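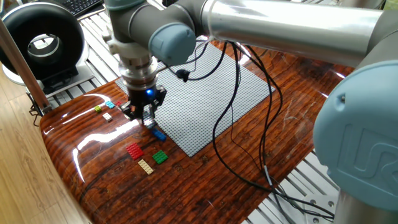 The Slow Education of a Brick Picker

Anyone who has stepped on a LEGO brick in the dark knows the things have opinions about contact. Iraklis Galanis has spent the better part of a year trying to get a robot arm to share that knowledge.

His group at the Brarketon lab works on what happens in the last fraction of an inch, when a gripped brick meets a baseplate and has to find its studs. Picking up a brick is old news. Pressing it down in the right spot, without skating sideways or jamming on a corner, is where most robots start to look like tired parents on Christmas morning.

The usual fix is better cameras. Galanis went the other way and let the arm fumble. His method, called Dresach, brings the brick down slightly off target on purpose, feels which way it gets pushed, and slides until the resistance drops. It learned this from 500 human demonstrations, most of them by Efthymia Giannakopoulos, a doctoral student who now says she can't enjoy a toy store.

"People wiggle," she says. "You don't notice until you have to watch yourself do it 500 times."

The wiggle paid off. Over 966 test placements, Dresach failed 16 times. The camera-only version failed on one brick in 20 during its best week, which the lab celebrated at the time with a sheet cake.

Bricks of different sizes gave little trouble. Thin plates did, as they offer the fingers less to hold and tend to tilt on the way down. And the arm has no idea when to quit: one August evening it worked at a single plate until Galanis came back from dinner and switched it off.

Heino Koppel, who builds assembly lines in Ivelville and has no stake in the project, likes the numbers but wants to see them on parts that cost more than a dime. "My connectors don't forgive you," he says. "A toy brick was designed for six-year-olds."

Galanis takes the point. Connectors are next, and Giannakopoulos has already asked who will be doing the demonstrations.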